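Grateck Overhead Tether and Hoist Kit: a review after one bad stop

May 2018 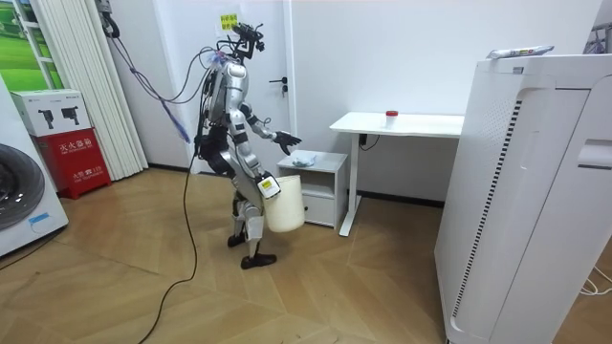
I have wanted to write up the Grateck kit for a while, and I held off until after our April incident was sorted out. I love this thing. It also let us down once in a way that every owner should know about, so this is going to be a long one.

For anyone new to the page, I run a humanoid through household chores in a mocked-up apartment: picking up a cloth, carrying a bucket, clearing a nightstand, opening drawers. Chores mean bending forward with bent knees and weight out in front, and that is exactly the posture where a biped likes to go over. A good overhead line matters more to me than almost anything else I could buy.

What you get for $1379: a ceiling bracket, the hoist line, a sleeve for bundling cables, a release cord, and a stop box that cuts motion when the line takes a sudden load. Mine shipped from the Bragança warehouse in two cartons, both in great shape. The bracket went up in one afternoon, and I'd happily do it again.

Now the good parts, and there are plenty! The line has real give in it, so the robot can crouch and lean without being tugged upright halfway through a reach. My old setup was a Plernau fixed-length strap, and with that one half of my failed grasps were the strap pulling the shoulders back. With the Grateck the robot moves as if nothing is attached. The sleeve is soft and doesn't snag on sensors. The clips can be worked with gloves on (small thing, makes me happy every single day).

So, the fault. We were on trial 807 of a bucket carry. The robot had the bucket in one hand and was leaning in with the other to reach over a nightstand. One foot slipped a little. The line went tight, the way it should, and the stop box should have tripped and frozen the arms. It didn't. The robot hung at an angle with the controller still trying to finish the reach, and the free hand swept across the furniture until I hit the emergency stop by hand. I was well outside the floor tape, so no injuries. The damage was one cracked finger cover and a dent in the wall that I now look at every morning.

I pulled the logs that evening. The load sensor had seen the jerk perfectly well, a clean spike well over the 400 newton trip point. The signal never reached the controller. The plug where the sensor lead enters the stop box is a plain push fit, and months of cable sway had worked it halfway out. The box has a green light on the front, and that light stayed green the whole time! It tells you the box has power. It tells you nothing about whether the sensor is connected. I had been glancing at that light before each run and feeling good about it, and I feel a bit silly writing that down.

A stop circuit should trip when a wire comes loose. This one carries on. That is my one serious complaint, and it's a big one.

I wrote to Grateck the next morning and had a reply before lunch. They knew about the plug. A locking version with a new board is available free to anyone with the first batch, and the new board treats a missing sensor as a trip. Mine arrived the same week and took a screwdriver and a cup of coffee to fit. I have done 300 trials since, and I pulled the plug on purpose before every session. It has tripped every time. I do wish they had emailed owners before I had to ask. It is still not on the front page of their site, and it ought to be.

If you own one, please do these today:

Check the serial plate under the stop box. A first-batch unit has no letter after the number.
With the robot powered down and hanging, tug the sensor lead gently. If it moves, stop using it.
Pull the lead and watch the controller screen. You want a fault there, whatever the green light says.
Clip the sensor lead to the bracket so the rest of the bundle can't drag on it.
Keep a hand stop within reach, separate from the kit.

I also looked at the Wamwood frame, the rolling kind with four legs. It's beautifully made, and if you work in a big open lab you may prefer it. In a small room with a desk, a nightstand and a door to get through, the legs are in the way all day long. Overhead wins for me by a mile.

Would I buy the Grateck again? Yes, with the new board in it, and I'd test it before hanging a robot from it. Four stars out of five. The missing one goes back on when the light on the box is wired to the sensor. The next thing I'm trying is their longer sleeve, which should keep the back cable off the floor on the turn toward the door, and I'll add a note when it gets here.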